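15 July 2023

Still can't feel my feet, so I'm writing this with them up on the other chair and a pot of tea beside me.

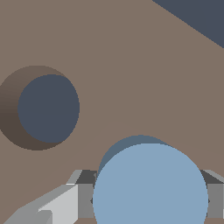

I did the whole of the Sisum estate today, both sides, leaflets through every door that would take one. The by-election for Brerkano ward is getting close and our lot have finally woken up to the fact that we might win it — last time, back in May, we lost by a margin that would fit in a minibus. 2473 people voted for us and I think I've now met most of them, plus their dogs.

What everyone wants to talk about is the bus. I had a whole speech ready about council tax and the housing plan, and I got to use it precisely once, on a very patient man in slippers who was waiting for a parcel. Everybody else said bus. The number 3 used to go from the top of Sisum right into Weler, past the surgery and the big shop, and now it stops at the retail park and you have to walk the rest along a road with half a pavement. One woman told me she pays for a taxi to get her blood pressure checked, and by the time she gets there it's up! I laughed and so did she, but it's a rotten state of affairs.

The petition has gone past 2000 names now. If we reach 4000 the full council has to debate it, or so the rules say, and I've read them twice (it was a quiet evening). I'd love that to happen before polling day but I can't see it, not with half the town off on holiday.

Had a bit of a wobble around lunchtime. A chap on the corner said we're all the same, we only turn up when we want something, and he took the leaflet and put it straight in the recycling while I stood there. I didn't have much of an answer. I said I lived over in Weler and he said well there you are then. I kept going over it all down the next street, thinking of clever things I could have said.

Cheered up in Farías, the café by the library, where I had a cheese toastie and a very large slice of coffee cake and two people at the next table signed the petition without me even asking. They'd seen the rosette. I do feel daft in the rosette but it works.

Tomorrow is phone calls, which I hate, so I've offered to do the envelopes as well in the hope that they'll let me off. Must find my other trainers and ring the surgery about that bus timetable they said they'd kept.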